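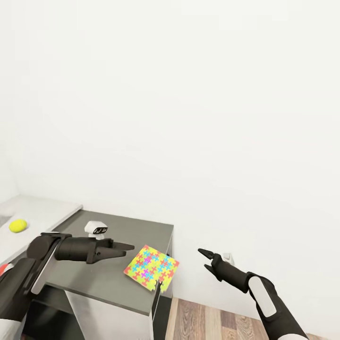
Cena do pano no simulador, os dois braços já em posição de aproximação.

17 ago. 2022 — caderno do Damer, planejamento

Passei a manhã inteira às voltas com o planejador de dois braços e queria deixar tudo escrito enquanto ainda me lembro, porque da última vez (em junho) confiei na memória e depois perdi um dia refazendo conta que já estava feita.

O problema continua sendo o pano pendurado no canto direito do móvel. A malha de colisão dele é a da posição de repouso, esticadinha, e o planejador trata a parte que cai para fora do tampo como se fosse uma chapa rígida. Resultado: o braço direito desiste de entrar por baixo e vai buscar uma volta enorme por fora — bonita de ver, mas inútil para nós. Troquei a malha por uma nuvem de esferas pequenas, atualizada a cada 40 passos da simulação, e de 88 tentativas o planejador achou caminho em 63. Com a malha antiga eram 40. Fiquei contente, confesso!

As falhas que sobraram são quase todas do braço esquerdo. A garra dele fica bem rente ao tampo cinza, com o objetinho branco logo atrás da ponta, e a margem de segurança que herdamos do Brallent é generosa demais para esse aperto. Baixei a margem só nos dedos e deixei o antebraço como estava, mas ainda não rodei a série completa.

Na percepção, a segmentação por cor pega bem o fundo verde-amarelado do pano, só que às vezes leva junto a bolinha amarela da bancada. Por enquanto recorto a nuvem pela borda do tampo. É remendo, eu sei, e quem mexer na posição da bancada vai ter que mexer no recorte também (está no arquivo de configuração da cena, junto com os limites do tampo).

Falta fazer:
- rodar a série de novo com a margem nova nos dedos
- gravar o tempo de planejamento de cada braço em separado
- ver se a atualização das esferas aguenta intervalo menor sem travar o controle
- subir o ramo para o repositório Briketari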